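3.2 Where households keep what they cannot find

Of the 66 Clornbridge households interviewed, most claimed to have a system. Few could explain it to the person they lived with. Drawers were the chief offenders, being easily opened and easily shut again on the evidence.
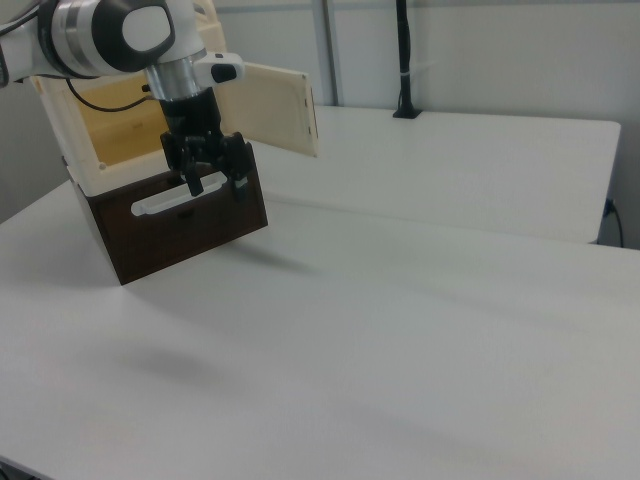 Figure 2. Small cabinet with dark brown drawer partly open.

Respondents logged 2,468 searches in November, chiefly for scissors. Cusi's term for the usual resting place, the "meanwhile drawer", is kept here, although two households objected to it with some heat.

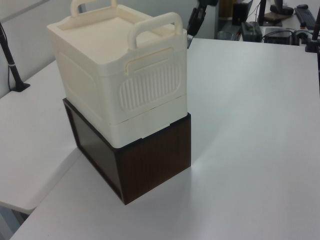

Stacking raised a separate difficulty. The lower container was seldom opened once anything stood on it, and 14 respondents described its contents with a confidence that inspection did not support.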